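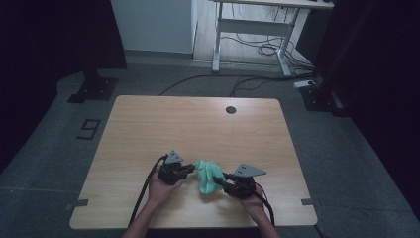

How do you fold a small terry towel so it stays folded?

Lay it flat first, smooth it out with your palms, then fold in thirds the long way and in half after that. Thirds hold better than quarters.

Posted by Mirnby, 11 replies hidden

more detail: mine are the fuzzy looped kind, kitchen size, 40 x 70 cm. Out of the dryer in a wad and I can never find the corners. Stack falls over in the drawer every time.

Pranab Biswas
Find the hem first. Run your fingers along the edge til you hit a corner, pinch it, then slide the other hand along the same hem to the next corner. Hold both up, one shake, lay it down. If the hem is a different color, even easier, just follow the stripe.

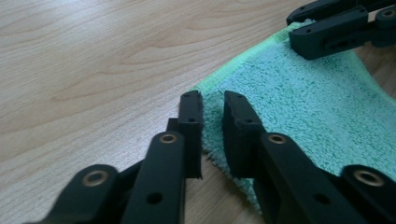

Then fold away from you, press the fold down hard, and put them in the drawer standing up, fold side on top. Dont overfill. Loose threads, snip them, never pull, you'll get a run in teh loops.

Draveck
i just roll them. done

Pover
Rolling works if the drawer is deep. Mine isnt. Also skip the fabric softener, made mine slippery and they slid all over. Went with the thirds thing in December, stack is still up.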